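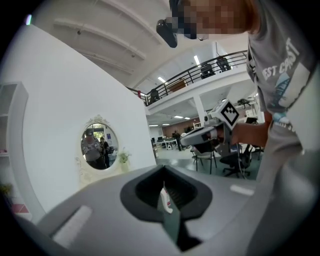

Before you move the mirror again, please check whether it slides when you shut the door to the hall, wrote Grekdale support, and let us know which way the crest ends up leaning.

Ticket 4000
Opened April 13, 2022
Product: Plirkodmont oval mirror, white, with scrolled crest
Location: Iltham, front room
Status: Closed

Hello again, and thank you for such a quick reply! I wasn't expecting to hear from anyone before the weekend. I did the door test as you asked, both gently and the way it gets shut in our house, and the crest leans to the left. Gently does nothing at all. A proper slam moves it by the width of a pencil line, and I know that because I put a pencil line on the wall.

Let me put down everything I have so far, as I wasn't very organized in my first message and sent it in a bit of a temper. We hung the mirror on the white wall beside the shelving unit, with the little plant in the white pot just to the right of it, and for the first couple of weeks I was delighted. It catches the window so nicely, and the scrolls on the frame are much prettier than they looked on the website. Then one morning the crest was off center. I straightened it, went to make coffee, and thought no more of it. It has been going crooked ever since, and with an oval you really can't miss it, especially with shelves standing nearby to compare it to.

What I had tried before writing to you:

Straightened it by hand, every day, sometimes twice.
Tightened the screw in the wall. It took a quarter turn and then stopped.
Moved the plant a little farther over, in case leaves were pushing on the frame. (They weren't. I felt silly.)
Put a folded piece of card behind the bottom edge. That held for two days and then the card fell down and I found it with the vacuum cleaner.

Reply from Grekdale support

Thank you for all of this, and for the pencil line, which was a great idea. A slide that always goes the same way usually means the hanging wire isn't centered or the wire is sitting on one smooth screw. Could you take the mirror down with a second person, lay it face down on a blanket, and measure from each side of the frame to the wire fixing? Please also tell us what kind of wall anchor you used and the weight rating printed on the packet. We would leave the shelves alone for the moment.

My reply

All right, it's down! We used the good quilt, and I held my breath the whole way from the wall to the floor. The wire is attached to a little ring on each side. One ring is higher than the other. I measured down from the top of the frame, leaving out the crest, and got 11 inches on the left and a good thumb's width more on the right. I measured again after lunch with the other tape, the metal one, and it came out the same.

The anchor is a plastic one from the kitchen drawer, and I'm afraid the packet went out with the recycling ages ago. My sister-in-law thinks it was rated for 20 pounds. I wouldn't want to swear to that, and I can see now that I should have used the ones that came in your box. They were in a tiny bag taped inside the cardboard, and I only found them when I went looking for the manual.

While the mirror was off the wall I had a good look at the screw as well. It points downward slightly. You can't tell with the mirror up.

Reply from Grekdale support

Those two things together would do it. Rings at different heights pull the wire to one side, and a screw that tips down lets it travel. We are sending a fresh pair of rings and a double hook set, free of charge. Please don't hang the mirror back on the old anchor in the meantime. Stand it on the floor against a wall where it won't get kicked, and put something soft under the frame.

My reply

The parcel came today and I've spent a very pleasant afternoon on it. I'm writing out the steps in case it helps the next person with the same mirror, because I did look for instructions like these and only found ones for square frames.

1. Took off both old rings. The left one was very tight and I had to borrow a longer screwdriver.
2. Marked the new positions with masking tape, measured up from the bottom of the frame this time. The scrolls get in the way if you work from the top.
3. Fitted the new rings and threaded the wire with a bit less slack than before.
4. Filled the old hole in the wall and let it dry overnight. (So I suppose it wasn't all one afternoon.)
5. Put in the two hooks with the proper anchors and checked them with a level.
6. Stuck a felt pad on the lower back edge, one each side. These weren't in the kit, they were left over from the Cassim chairs.
7. Hung the mirror, stood back, and nudged it once.

I was worried the old hole would show, but it sits well behind the frame. The plant went back to its usual spot afterward. I also dusted the compartments of the shelving unit while I had the room upside down, which it badly needed.

One small question while I have you. Should the wire touch the wall between the two hooks? Mine does, only just, and I can hear a tiny tick when somebody goes up the stairs.

Reply from Grekdale support

A light touch is fine. If the tick bothers you, wrap a short piece of cloth tape around the middle of the wire. Shall we keep the ticket open for another week while you see how it settles?

My reply

Yes please, and I'll do the tape tonight.

Update, one week on: the tape cured the tick. I've slammed the hall door more than is decent, and the crest is still on the pencil line. There's a faint gray smudge on the frame from my thumb that came off with a damp cloth. You're welcome to close this now. I may be back in May to ask about a smaller one for the landing, if the Plirkodmont still comes in that size, and I'll use the anchors in the bag.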